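Cleared out the draft rules for wearable capture before the Mottram review, so this entry is mostly about what stays and what goes. September, afternoon, Risley bench.

Rule 1, marker cubes. Keep as written. Both cubes get wiped and checked for lifted corners before the operator puts the gear on, and again at the lunch changeover. The old wording said "inspect regularly" and two of us read that two different ways. It now says who does it (the operator) and where it gets written down (front of the session sheet).

Rule 2, cable routing. Changed. We had a line asking for cables to be taped to the sleeve. It made people stiff at the elbow and the tape residue ended up on everything. New wording: leave enough slack for full reach in every direction, then have a second person watch one full reach and one full crouch before recording starts. If anything catches, re-route and repeat both.

Rule 3, stop control. The operator must be able to reach it without looking. Test it once per session with the timer running, then throw that take away. I want this above the calibration rule in the final order.

Rule 4, take length. 60 seconds maximum for anything involving a bent back or a wrist above the shoulder. Longer takes are fine at a table. The Lustent folder has 1,018 takes in it and I went through the overlong ones by hand. 463 would have been split under this rule. That's a lot of splitting but we won't go back and do it, the rule applies to new work only.

Rule 5, bystanders. People may be in the room. They need to have signed the sheet and they need to know when a take is live. Urnatness uses a spoken call at start and end and I would like us to copy that. Still to settle: what to do with visitors who walk through halfway. My vote is stop the take, flag it, start over.

Rule 6, hands. Glove on the bare-hand side for all washroom and kitchen fixtures. Same glove type for a whole session, no swapping colours midway. 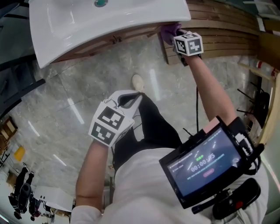
Risley, September

Washbasin set, gloved right hand on the front edge of the basin, gripper in the left, timer at 00:00:25. Fingers open. Both cubes show two faces each to the head camera, which is what I'd like Rule 1 to ask for as a minimum at the start of a take. At present it only says "visible".

Note for Rule 2: one black cable hangs from the mount near the right hand. Add hanging cables to the reach check by name.

To do: reorder, send to Mottram, print version 2 for the wall and bin the old one.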